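Dellstead Kitchen Handling Project
Progress report to Cistasa, second period
Prepared by Chia-jung Yuen

Summary

Work in this period went into comparing two sets of gripper fingers on the two-arm table: the stock hard fingers and the padded set made for us by Baek. The comparison on bowls is complete. Cups have been started and will carry over into the next period. Spending is within the amount agreed in December.

1. Gripper comparison

Each finger set was given 70 attempts at picking a bowl up by the rim and placing it on a stack. The hard fingers completed 53 and the padded fingers 61. Most of the failures with the hard fingers were slips during the lift. The padded fingers slipped less, but they are thicker, and 3 of their failures came from catching the second bowl when taking the top one off a stack.

Both arms ran the same control settings throughout. Start positions came from a list drawn up by Manolis Sarantis, with single bowls in the lower part of the table and the stack nearer the middle. Black, white and blue bowls were all used.

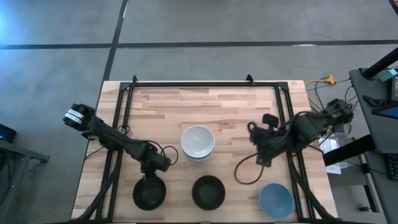

2. Cameras

The fixed camera gave a usable view of the rims for the white and blue bowls. The black bowls were harder, mainly when a gripper was directly over the rim. Troels Vigfúsdóttir tested a lower exposure setting, which made this worse, and then a higher one, which helped. We have kept the higher setting. Glare on the floor has not affected results on the table.

3. Problems and delays

Testing stopped for nearly 17 hours while a cable on one arm was replaced and the joint was calibrated again. Attempts made on the day of the fault were thrown out and repeated. Chih-ming Chou has since changed the cable check so that it is done before every session.

4. Next period

Finish the cups with both finger sets. Ask Baek for a thinner pad and repeat the stacked bowls only. Start the controller trial at Elomley, if the second controller arrives on time. Brenda Bloxham will send the updated budget sheet separately.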